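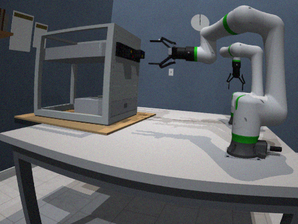

Hanging your Lelen wall plate

Before you start: wash hands, dry the plate. Glaze marks easily for the first day or so.

1. Check the box. Plate, spring hanger, 4 rubber tips, card no. 371.
2. Slide a tip onto each hook. Don't skip, bare wire chips the rim.

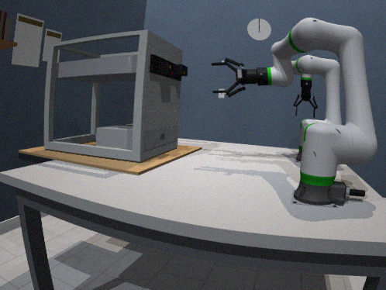
3. Hook the bottom two first, then strech the top two over. Pattern side up, on a folded towel.
4. Nail in, plate on. Gentle tug to check.

CAUTION: Not for food. Colour isn't sealed for it.

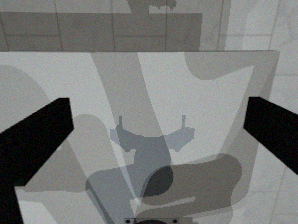 Clear, flat surface.

Note: too loose? Bend the hooks in a bit. Spare hangers are part 2492, ask for Brian Laizer at Trelar. Grey or white only, teh gold is gone till July.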